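Latora Listings – Inventory Plugin for WordPress

Latora Listings adds a searchable item catalog to any WordPress site. It is sold by Nuvis as a single plugin and does not require a particular theme. Items are stored as a custom post type, so existing backup and export tools handle them without extra setup.

Features
Custom fields: text, number, date, checkbox and file upload
Nested categories, up to 4 levels deep
Front-end submission form with moderation queue
CSV import with field mapping
Saved searches and email alerts
Shortcodes and blocks for grid, list and table layouts

Import runs in batches of 10 rows by default. The batch size can be changed under Settings – Import. The Jarman demo catalog, included in the download, contains 1,103 items and can be removed with one click.

Requirements
PHP 8.1 or later, MySQL 8.0 or later. Multisite is supported with the Agency license only.

Item pages
Each item page has a gallery, a field table and an optional contact form. Captions are taken from the media library and can be hidden per category. 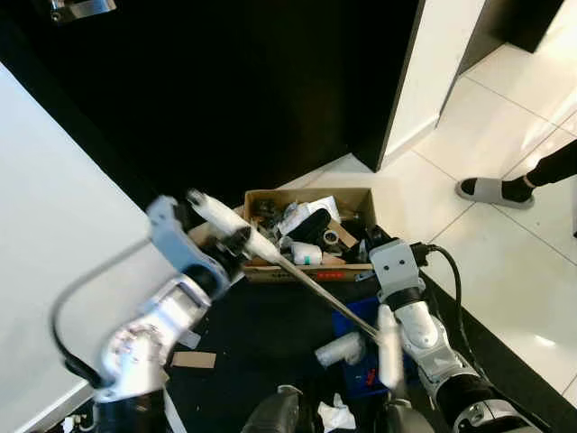 Duster and open cardboard box of assorted objects.

Licensing
Single site, three sites or Agency. All licenses include one year of updates and support. The Flikley add-on for map search is sold separately.

Changelog
June – Fixed duplicate alerts when an item was moved between categories. Reported by Lutz Petersen.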